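Fehler in den Greifern gefunden: Clostness nimmt das Projekt Bulo wieder auf

Portela. Zwei Wochen lang gab es bei Clostness keine neuen Aufnahmen, jetzt geht es weiter, und wir freuen uns riesig! Im September lieferten 14 von 34 Handgreifern falsche Öffnungsweiten.

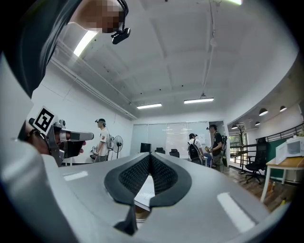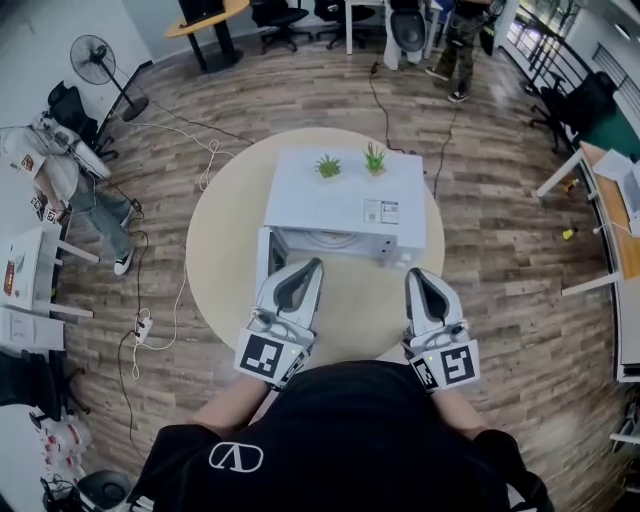 Schuld war ein Rundungsfehler in der Auswertesoftware Condusex. Verletzt wurde niemand. Die betroffenen Daten sind gesperrt, alle Greifer neu kalibriert. Künftig stoppt die Aufnahme schon bei 2 Millimetern Abweichung. Der Prüfbericht erscheint in etwa 10 Tagen.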